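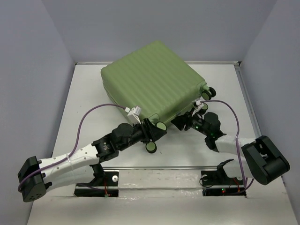

Our department is evaluating the Pledora two-arm kit from Bretano for handling large, rigid consumer goods. The quoted price is $2000 per month, with installation billed separately. We would welcome comments from organizations that have completed a lease term. Our principal reservation concerns cabling: with both arms brought in at the wheeled end of a hard-shell suitcase, the purple cables arch out from the modules above the wrists and run back along the outside of the white links. The sales literature calls this arrangement "fully managed." We do not consider that wording accurate.
Posted by fieldeval_office, Monday, February 23, 2026

lab_procurement_4
We leased the same kit beginning last May and logged 1260 hours. External cabling caused us two stoppages, both resolved by replacing the ties. I would not treat it as grounds for rejection. The service contract deserves closer reading, particularly the clause on gripper wear.

northdock_eng
I must disagree with the previous poster. Two stoppages may be acceptable in a laboratory. On a shift schedule they are not. We selected the Korkeo unit for its internal routing, and accepted a lower payload in return.

fieldeval_office
Thank you both. The Korkeo unit was excluded from our review on reach. A suitcase laid flat takes up a great deal of the work surface, and we require both arms to approach the same corner without contact between the wrists. 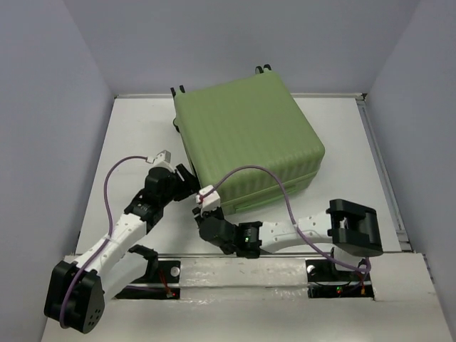

That requirement is written into our acceptance plan, which calls for 436 trials on ribbed and smooth shells. Bretano has offered to supply the Han finger set at no charge for the duration. We have not yet replied.

lab_procurement_4
Please obtain the Han offer in writing. Ours was invoiced after 38 days.

northdock_eng
Agreed on that point. I maintain my position on the cables.

fieldeval_office
Noted. We will request written terms and ask Bretano to revise the cable wording before signature.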